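4. Picking from linked clutter

4.1 Why linked objects are treated separately

The picking method set out in Section 3 assumes that each object in a pile can be moved on its own. A grasp is scored by how likely the fingers are to close on one item and lift it clear. For blocks, bottles and folded cloth this works well enough, and most of the errors we saw in the first round of trials came from poor depth readings on shiny or dark surfaces.

Key rings break the assumption. When several split rings are threaded through one another, pulling on one moves the rest, and the arm may end up carrying a chain where it expected a single part. The score from Section 3 says nothing about this. A grasp on a ring at the edge of the pile can look very good to the planner and still drag the whole tangle across the table. We therefore treat linked clutter as its own case, which we call the Brostine task after the parts set we use for it.

The set is made up of plain steel split rings, a few thin metal pieces and small coloured plastic tags. We chose the tags because they give the vision model something to hold on to. A bare ring seen from the wrist is mostly glare, and its outline changes a great deal with a small change in angle.

4.2 Demonstrations

We recorded 459 demonstrations at two sites, the Mondport and Narnatton labs. Both use the same two-arm station with parallel grippers and tapered fingers, and a camera is fixed at the wrist of each arm. The stations differ in table covering, lighting and wall behind the table, and we made no attempt to match them. An earlier version of the policy, trained on one site only, had learned to find the pile by its contrast with the table and did badly when moved.

Each demonstration starts with the parts dropped from a cup held above the table. The operator then works until the rings have been spread out so that no tag is covered, or gives up. We kept the abandoned runs in the data but marked them, and they are used only to train the stop signal described in 4.4. After removing runs with dropped camera feeds or a lost arm connection, 337 demonstrations were left for training the policy itself.

Operators were told to use both arms but were not told how. Nearly all of them settled on the same habit within a short time: one arm pinches and lifts slightly while the other waits close to the table, ready to pin a part that starts to follow. We had planned to script this as a fixed pair of roles. In the end we left the roles free, and the policy picks them up from the data — usually the arm nearer to a tag takes the lead.

4.3 Inputs and action steps

The policy takes the two wrist views, the joint positions of both arms and the opening width of each gripper. There is no overhead camera in this version. We tried one in April and found that it helped with the first approach to the pile but added very little once the fingers were among the rings, where the housings hid most of what mattered from above.

Actions are predicted in short runs of 12 steps. The arms carry out the first part of each run and the policy is then called again. Longer runs gave smoother motion but the arms were slow to react when a ring slipped, and shorter ones made the fingers shake near contact. The value was set by trial on the Salinas test station, which was used for tuning only and is not part of the results in Section 5.

Finger force is capped at a low level throughout. Split rings open a little if they are squeezed across the gap, and an opened ring catches on its neighbours far more easily. The cap means that some lifts fail because the ring slides out, and we accept this.

Figure 4 gives a wrist view from the station with one gripper in the cluster. The fingertips have closed on several rings together beside a green tag, and the fingers of a second gripper can be seen at the lower edge, next to the flat metal plate. Contacts of this kind, with more than one ring between the fingers, are common in the data and are not counted as errors by themselves. What matters to the score is the state of the parts when the run ends.

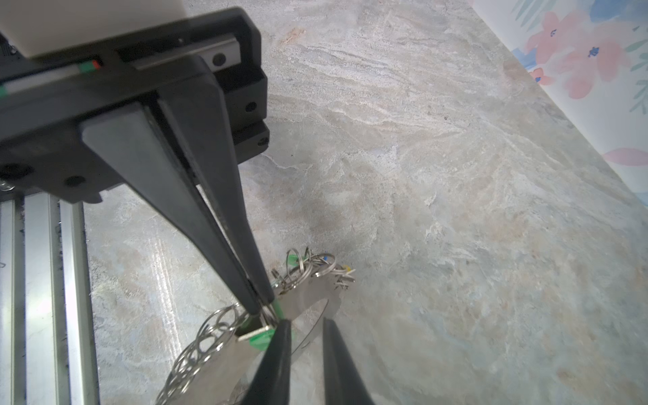
Page last changed: June 7, 2026
Figure 4. Wrist camera view of the Brostine task. The tapered fingers of the upper gripper pinch rings near a green tag. Further green tags and a small yellow one lie elsewhere in the cluster.

The view also gives an idea of how little of a single ring is in plain sight. Rings overlap, some stand on edge and others lie flat, and the plate among them has a smooth reflective face. We first tried to label each ring by hand in a small number of views like this one. Two labellers working on the same view often disagreed on where one ring ended and the next began, so we dropped ring labels altogether and kept only labels for the tags.

4.4 Stop signal

A run should end when the parts are spread out, or when further pulling is likely to make things worse. The stop signal is a small network that reads the same inputs as the policy and gives a value between zero and one. It is trained on the last few seconds of finished and abandoned demonstrations, with earlier moments from the same runs used as negatives. If the value stays above the threshold for 5 calls in a row, both grippers open and the arms move back.

The rule about calls in a row was added after early tests in which a hand passing near the table, or a flash of light off a ring, was enough to end a run. It makes the arms wait a little longer than needed at the end of an easy run. We have not tried to shorten this wait, and the times given in Section 5 include it.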